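Plollham toy appeal wants your cushions too

12/03/2024

I popped into the Acheampong Rooms in Plollham this week to see how the soft toy appeal is getting on, and I came away wanting to turn out every cupboard at home! The appeal has been going since November and the total now stands at 131 plush toys, all of them to be given new homes through the Alau family centre up the road.

What I hadn't realised is that they take plush cushions as well (the squashy round sort that children drag from room to room), and those go faster than the bears. I'm told the last lot of 20 went in a single morning.

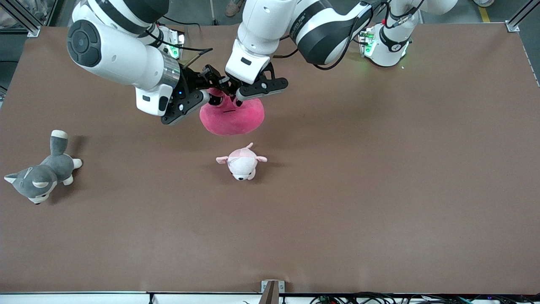 Everything gets a good look-over before it goes anywhere. Seams are checked, loose eyes are stitched back on and anything a bit grubby goes through a gentle wash. I had a go at sewing up a rabbit's ear and made a right mess of it, so my rabbit is back in the mending pile, poor thing.

Enby, the little craft shop on the corner, is giving thread and stuffing, and will take bags of toys over the counter too. Drop-off at the Rooms is from 10 until 3, and please keep it to 11 items a bag or the handles go. Clean toys only, no batteries, and cushions should be small enough for a child to carry. I'm taking mine in tomorrow, apart from the elephant, who is staying put.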